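The Long Goodbye of the Church Hall Coffee Hour

Mar 20, 2025

In Grandby, population 2,395, you can tell how a funeral went by how long people stay for the coffee. The coffee is terrible. It has been terrible since the hall got its first urn, and anyone who has offered to improve it has been thanked warmly and never given a key to the kitchen.

I spent the winter going to these things, in Grandby and down the road in Perkonia: coffee after services, coffee after zoning meetings, coffee after a talk on gutters. I went to the gutter talk twice. My theory was that the free cup at the end was the last place in town where people spoke to somebody they hadn't planned to speak to.

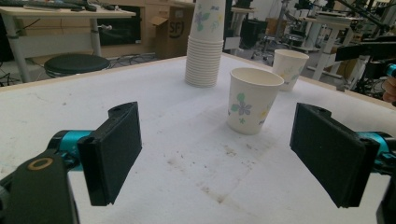

Grigore Barbu has been going for longer than I have been alive. He is a retired piano tuner, and he drives 12 miles each way for a beverage he describes as "brown." He has never missed the September supper, when the hall seats 148 people by asking them to keep their elbows in.

"At home I have a good machine," he told me. "It makes a very good coffee. Then I drink it and look at the machine."

His rules are strict. You take a small cup, so that you have to get up for another. You never sit with whoever drove you. And you don't ask what a person does for a living until the second cup, by which time they have usually told you about their knee.

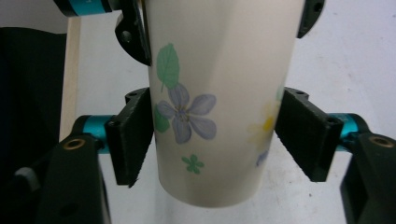 I broke the knee rule within minutes and was told about two knees and a hip. I also learned who had bought the old feed store (a cousin), what he paid for it (too much), and why the traffic light on Akolgo Street blinks yellow after supper. I had lived with that light for years and had assumed it was broken. There was a vote.

The serious competition comes from Prirero, a café that opened by the highway with armchairs and a loyalty card. I like Prirero. The coffee tastes as if somebody was paying attention. But I went in on a full morning, with every chair taken, and the loudest thing in the room was the milk steamer. When I said hello to the man beside me he took out one earbud and asked if I needed the outlet.

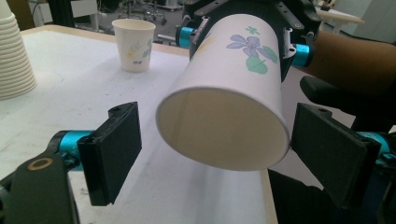

Back at the hall, an hour of company costs whatever you drop in the dish. On my last visit the dish held 60 cents and a button. Barbu was on his third cup, explaining to a young couple why they should never put a piano against an outside wall. They don't own a piano. They were asking what one might cost.
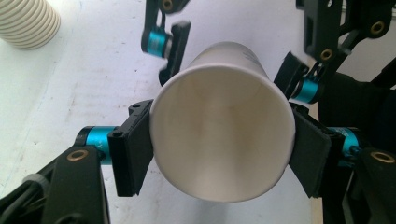 One for the road: a paper cup, seen from the drinker's end.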